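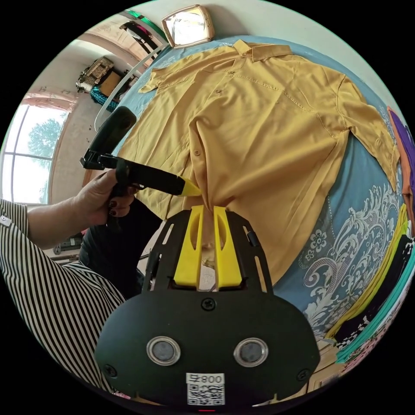
One shirt, two grippers and a bedspread standing in for a workbench.

The home-built laundry robot that members of the Cendthorpe workshop have been promising since last spring still has no arms. It does have hands, and they are already hard at work on the ironing pile.

The project, known as Prastero, is being put together partly in the shared workshop and partly in a member's bedroom, where the shirts are. Its two grippers are made to be carried about by a person. You hold one in each hand, fold the shirt with them as best you can, and the recordings are kept for the day there is a machine to learn from them. The target is 3,000 folds. At the last update the total stood at 2,161, which leaves plenty of evenings still to fill.
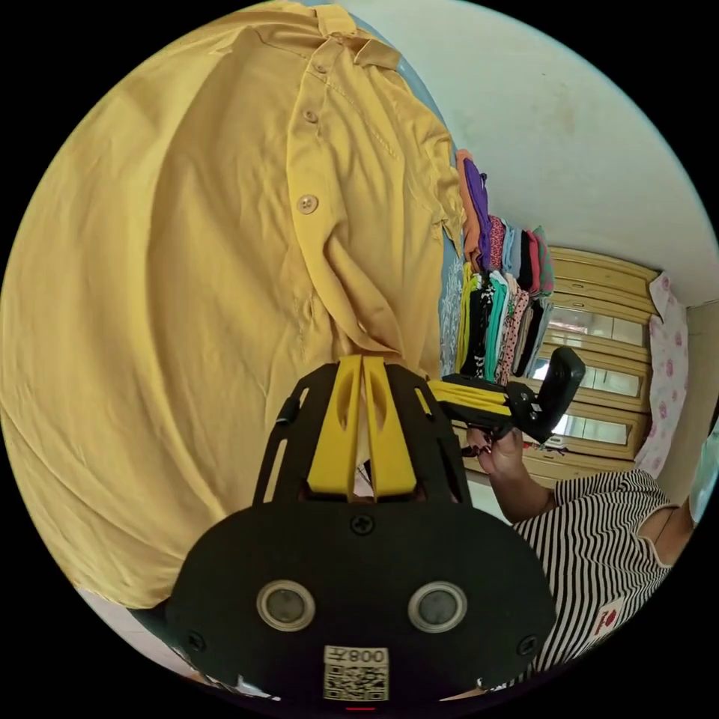 Both grippers on the yellow shirt, with more clothes stacked behind.

Shirts were chosen over towels after a vote that several people now say they regret. A towel has four corners and no opinions. A shirt has a collar, a placket and sleeves that wander off while you are dealing with the other end. The build notes give a whole page to cuffs and end with the words "try again from the left".

Spending so far comes to £135, most of it on screws, brackets and a second set of fingers after the first lot proved too short. The notes do not say what has been spent on tea.
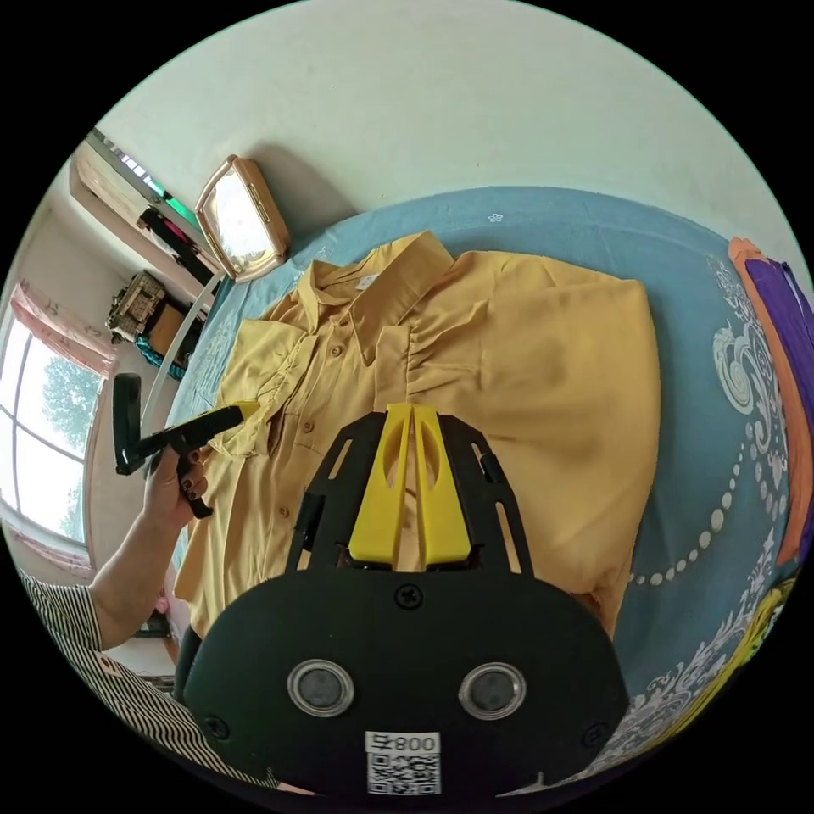 CENDTHORPE, May – Work on the arms themselves is due to start this month, once the workshop's long bench has been cleared of a half-restored canoe. The plan is to bolt up a pair based on the Clellell design, a set of free drawings passed between hobby builders, and fit them with the same yellow-fingered grippers now being used by hand. Whatever the fingers can pinch when a person is steering, the thinking goes, they ought to be able to pinch later on their own.

Getting that far has meant some relearning. Most people fold a shirt with their palms and a bit of chin. With a gripper in each fist you get two pinches at a time and no chin, and the early entries in the log record folds of eleven minutes or "abandoned". Times have come down a good deal – the best in the log is now under two minutes, though a note beside it asks whether that one counts as folded.
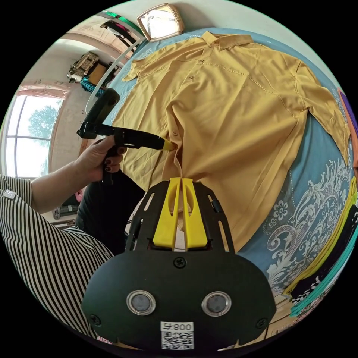 Cendthorpe Shared Workshop – Robot Builders' Group

The group will bring the grippers to the next open evening, from 7 pm, and anyone who wants a turn is welcome to one. Visitors are asked to bring a shirt with buttons. It will be handed back in some sort of rectangle.

Recent items
Chiu lathe back in use after new belt
Canoe: final appeal for bench space
Soldering for beginners, places left
Prastero build notes, part four: cuffs
Who has the good clamps?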